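Remance, cahier d'atelier
Imprimer | Envoyer par e-mail

27 juin 2019

Objet : tâches ménagères, manipulation d'objets légers. Suite du relevé commencé en décembre.

Question de travail inchangée : que peut-on confier à une machine dans un logement ou sur un poste d'atelier, sans opérateur à portée de main ? Le cumul atteint 3 533 essais, toutes tâches confondues. Aujourd'hui, saisie à deux pinces tenues à la main, marqueurs carrés noir et blanc pour le repérage.
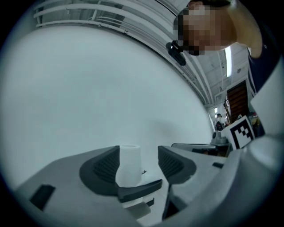 Prise entre deux doigts, objet clair de forme cylindrique.

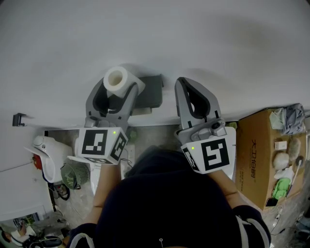 Krasniqi n'est pas convaincu par le choix des objets. Selon lui, un rouleau de papier toilette pardonne tout : il s'écrase, il reprend plus ou moins sa forme, et une prise décalée passe quand même. Il demande qu'on refasse la série avec un verre à pied et une éponge mouillée avant d'écrire quoi que ce soit sur le ménage. Il ajoute que la main qui tient la pince corrige sans le dire, et que cette correction ne figure dans aucun de nos fichiers.

Sur le second point, d'accord. Le geste humain contient un retour d'effort que nous n'enregistrons pas. On voit la trajectoire et l'ouverture des doigts, pas la pression. Pour le rouleau, l'ouverture suffit à peu près à déduire le serrage. Pour un objet rigide, non : les doigts s'arrêtent au contact et la consigne ne renseigne plus sur la force.

Sur le premier point, réserve. Le rouleau est mou mais creux, et la prise près du bord le déforme en ovale. Au rejeu de la série précédente sur le bras Wuler, 6 échecs sur 100, dont cinq avec ovalisation. Le sixième vient d'un marqueur perdu en fin de course (poignet trop tourné, face vue de biais). À reprendre avec un cube mieux orienté.

État par tâche, à ce jour :

- prendre et reposer un objet léger sur un plan dégagé : acquis
- remettre un rouleau sur son support : une fois sur deux, l'axe est mal engagé
- plier un linge : non. Premier pli correct, le deuxième part de travers
- vider un lave-vaisselle : pas tenté, verres exclus par prudence
- trier de la visserie sur établi : acquis si les pièces sont séparées, non en vrac

L'atelier de Trermont obtient la même coupure que nous entre séparé et vrac, avec un autre préhenseur. Je penche donc pour un problème de perception plus que de doigts. À vérifier en leur envoyant notre lot de vis.

Temps de cycle : la machine reste nettement plus lente que la main sur toutes les lignes ci-dessus. Sans importance pour un logement vide en journée, rédhibitoire au poste.

À faire :
- ajouter une mesure d'effort sur un doigt au moins, même grossière
- série verre et éponge demandée par Krasniqi, prévoir un bac
- noter l'éclairage à chaque reprise, on l'oublie
- renommer les fichiers de la série linge, deux portent le même numéro

Rejeu du rouleau à relancer dès que le bras Wuler est recalibré.

Entrées récentes
Usure des patins striés, premier relevé
Vis en vrac : essais d'éclairage rasant
Recalibrage du bras Wuler
Visite à Trermont, notes

Ce site utilise des cookies pour mesurer sa fréquentation. Accepter | Paramétrer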